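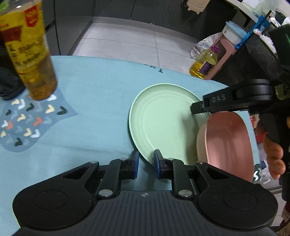

Clostotska es un programa de comprobación de integridad de archivos para sistemas de escritorio y servidores pequeños. Calcula una suma criptográfica de cada archivo incluido en su política, la guarda en una base de referencia firmada y, en ejecuciones posteriores, informa de las diferencias. No elimina código malicioso ni vigila la memoria, por lo que suele clasificarse entre los sistemas de detección de intrusos basados en anfitrión y no entre los antivirus.

Historia

El proyecto fue iniciado por Ansel Lyons como un conjunto de guiones para comparar directorios de sistema entre copias de seguridad. Sunita Pettigrew reescribió el núcleo en C e introdujo el formato de base de datos que se mantiene, con cambios menores, en la rama actual. La empresa Jostska financió después el desarrollo de la versión para Windows y conserva los derechos sobre la consola gráfica, que se distribuye con licencia separada.

La versión 4 se publicó el 8/5/18. Sustituyó MD5 por SHA-256 como algoritmo predeterminado, retiró el soporte para volúmenes FAT y añadió la firma de la base de referencia mediante clave externa. Las bases generadas con versiones anteriores pueden leerse, pero no actualizarse; es necesario crear una nueva.

Funcionamiento

La política es un archivo de texto en el que cada línea asocia una ruta con un conjunto de atributos: suma, tamaño, propietario, permisos, fecha de modificación y, en NTFS, flujos de datos alternativos. Las reglas se evalúan de arriba abajo y prevalece la última coincidencia. Una ruta precedida del signo de exclamación queda excluida junto con sus subdirectorios.

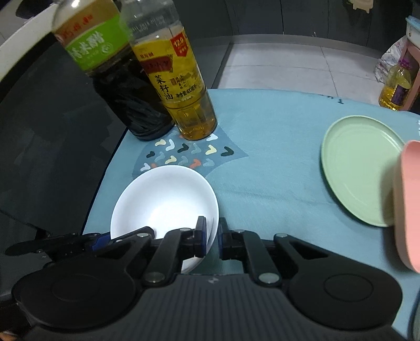 Durante la fase de exploración, el motor abre los archivos en modo de solo lectura y evita, cuando el sistema lo permite, alterar la fecha de último acceso. Los archivos bloqueados por otro proceso se anotan como no verificados y se reintentan al final del recorrido. El intervalo predeterminado entre exploraciones es de 600 segundos para los directorios marcados como críticos; el resto se comprueba una vez al día.

Los resultados se escriben en un registro rotatorio de 3000 entradas. Cada entrada contiene la ruta, el atributo modificado, el valor anterior y el nuevo. El registro puede reenviarse a un servidor syslog, opción recomendada en la documentación — un atacante con privilegios de administrador puede borrar el registro local, pero no las copias ya transmitidas.

Política predeterminada

La distribución incluye casi 55 reglas, agrupadas por sistema operativo. Cubren los binarios del sistema, las bibliotecas compartidas, los archivos de arranque y las claves de inicio automático del registro de Windows. Los directorios temporales y las cachés de los navegadores están excluidos. Rosalind Alcantara mantiene un juego alternativo, conocido como Tondari, orientado a servidores web y más estricto con los permisos de los directorios de publicación.
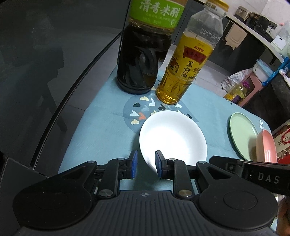 Limitaciones

La fiabilidad del resultado depende del estado del equipo en el momento de crear la base de referencia: si el sistema ya estaba comprometido, las modificaciones previas se registran como válidas. Un rootkit que intercepte las llamadas de lectura puede además devolver al programa el contenido original de un archivo alterado. Para reducir este riesgo se ofrece un modo sin conexión, en el que la comprobación se ejecuta desde un medio de arranque externo. Dicho modo no admite volúmenes cifrados.

Las actualizaciones del sistema operativo producen un número elevado de avisos. La orden «aceptar» incorpora los cambios a la base, aunque no distingue entre los debidos a la actualización y los de otro origen.

Véase también

Detección de intrusos basada en anfitrión
Flujos de datos alternativos
Función hash criptográfica
Rootkit
Syslog

Artículos modificados recientemente

Arranque seguro
Fitzsimmons (cortafuegos)
Lista blanca de aplicaciones
Sector de arranque maestro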